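Open Day at Kneath Mill, Votport

Filed under: Days out, Paper

I've wanted to get inside Kneath Mill for years. You can see the drying loft from the train, all those slatted shutters along the top floor, and every time I go past I press my nose to the window like a child. They make paper by hand there, mostly for bookbinders and watercolour painters, and for most of the year the doors are shut because they're busy doing exactly that. So when the open day came up on 29th August I booked the Friday off work, packed some sandwiches and was in the queue before the gates opened.

Getting there is easy enough. It's a flat walk from Votport station, along the river path and over the footbridge, and the path is signposted all the way. If you drive, you park in the field opposite and get a hand stamp. Entry was £2, which you hand over at a trestle table in exchange for a ticket made of the mill's own offcuts. Mine has a tiny fleck of blue thread in it and I'm keeping it for ever.

You start in the rag room. I had always assumed handmade paper meant old newspapers whizzed up in a blender (that's how we did it at school, and it came out like porridge), but Kneath works with cotton and linen. There were sacks of it, clean offcuts from shirt factories mostly, and a long bench with upright blades fixed to it where the cloth used to be cut by hand. You stood facing the blade and pulled the rag down against it, away from yourself if you'd any sense. They let us try with a guard on. It's much harder than it looks, and linen is the worst!

From there you go down some stone steps to the beater, and I could have stayed by the beater all morning. It's a big oval trough with a heavy roller at one side, and the rags go round and round in water until they stop being rags. The noise is a sort of wet thunder. They had jars lined up on the windowsill showing the same batch at different hours, from something like soup with string in it to a milky cloud where you couldn't pick out a single thread. A good batch for writing paper is beaten for longer than one for blotting paper, and the man looking after it said he could tell where it had got to by the sound, which I believe, because he kept stopping halfway through a sentence to listen.

Then the vat house. Kiri Tamihana was at the vat, and I've rarely enjoyed watching anyone work so much. She came to Kneath to do a short course one February and simply never left, she told us. The mould goes in almost upright, comes up flat, and then there's a little shake, forwards and back, then side to side, and it's done. The water drops away through the wires and there's a sheet of paper where there wasn't one before. The whole thing takes a few seconds. She talked to us the entire time without looking down.

On a good day she and the coucher (the person who turns each wet sheet out on to felt) can make 600 sheets between them. I asked whether the weather made any difference and got a wonderful long answer. Cold water drains more slowly, so in winter the shake has to be gentler and a touch longer, and in a hot spell the vat goes off if you leave it over a weekend. She reckons she can tell a summer sheet from a winter one by holding it to the light. Somebody's grandad said he'd like to see her prove it, so she did, with a pile from the shelf, and got every one right.

We were all allowed to make a sheet. Mine had a "vatman's tear" in it, where a drip falls off your hand and leaves a thin round spot. I also managed to fold one corner over while couching it. The little girl after me made a perfect one and was extremely gracious about it.

The drying loft was every bit as good as I'd hoped. It runs the full length of the building and it's all air and stripes of light, with the shutters open a hand's width and the sheets hanging over ropes of cow hair. Cow hair doesn't stain, apparently, and it doesn't shrink. The sheets are hung in small wads together so that they dry slowly and don't cockle. There was a breeze off the river and the whole room was rustling. People dropped their voices as they came up the stairs, as you would in a church. The loft can hold 2,280 sheets when it's full and it looked pretty full to me.

Do be careful on the way down, as the stairs are steep and there's a low beam on the turn. It has a strip of carpet nailed to it, but I found it all the same.

Lunch was in the yard. There's a tea hatch in what used to be the size house, where they boiled up gelatine for coating the sheets, and I'm glad to say no trace of the smell remains. I had a cheese scone and a very strong tea and shared a bench with two sisters from further up the valley whose mother had worked in the finishing room. She sorted sheets by hand into good, retree and broke. Retree is the slightly faulty stuff, and it's what you want to look for in the shop, as it's sold off cheaply and I honestly can't find the faults in half of mine.

After lunch I went to the Retilard room, and this was the bit I knew least about. Retilard is the mill's own name for a soft, heavy sheet they've been making since the old days, with hardly any size in it, so it drinks up paint. It was first made as a lining paper for boxes and drawers. They have a case of old ones on show: glove boxes, a sewing box, a set of tiny trays for a coin collector, all lined in patterned paper that's as bright as the day it was pasted in. Nothing's faded, as the lids have mostly been shut.

Wanda Szewczyk runs the box and lining workshops, and she gave a talk that was meant to last a quarter of an hour and went on for nearly double that, with everybody asking for more. Her big thing is that a lining should be somebody's own work. She'd much sooner see a wobbly flower painted by a seven-year-old than a perfect printed repeat. She gets people to paint their sheet first, quite loosely and right up to the borders, and only then to choose a box or tray to put it in. Paint a bit bigger than you need, she says, and don't be precious about what gets trimmed. Any old cardboard will do underneath.

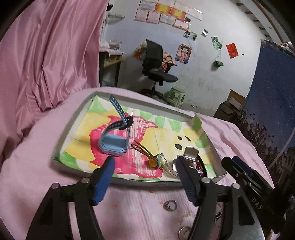 Her tips for the pasting, which I scribbled on the back of my map: wheat paste, made the night before and let down with water until it's like single cream. Brush from the middle outwards. Let the paper rest for a minute or so after pasting so that it can stretch, then lay it in and work the air out with the side of your hand, never with your fingertips. Leave it overnight under a weight with a bit of baking parchment in between. If you're in a hurry you can cut the sheet to size and just drop it in dry, and she says there's no shame in that at all, especially if you might want to swap it for another one next month.

She also passed round a swatch book of brushwork colours on Retilard, and I fell completely in love with the greens. On ordinary paper a thin green wash goes streaky and rather sad. On this it sinks in and spreads a little at the edges, so even one swipe of a big brush looks as if you meant it. I bought a pack of it, obviously.

I should say a word about the shop. It's small and it gets very full, so go early or go at the end. They had retree by the pound weight, some lovely little sewn notebooks, and bags of linen pulp for people who want to have a go in the washing-up bowl. I came away with the Retilard, a notebook for my sister and a bone folder I certainly didn't need. They take cards, but the machine was having a bad day, so bring some cash.

The last thing I did was walk round to the wheel. It doesn't drive the beater any more, but they still open the sluice for it on open days, and a good crowd had gathered on the bank for the afternoon turning. It groans, nothing happens for a bit, and then it shifts and everyone cheers. There's a board next to it with the mill's history, including the flood mark, which is above my head, and a copy of a page from an old order book. One line is for 3,807 sheets of blue sugar paper, and I keep wondering about that odd seven.

A few practical bits if you're thinking of going to the next one. The ground floor is level and there's a ramp to the vat house, but the loft is stairs only. They do have a film of the loft running in the rag room. Wear shoes you don't mind getting wet, as the vat house floor is swimming. Dogs are fine in the yard and not inside. The making sessions are first come, first served, and you put your name on a sheet by the tea hatch, so do that before you do anything else. Your own sheet of paper can be collected dry a week later or they'll post it to you for the cost of the stamp.

Mine came this morning, tear and folded corner and all. I've got it propped up against the bread bin while I decide what to paint on it.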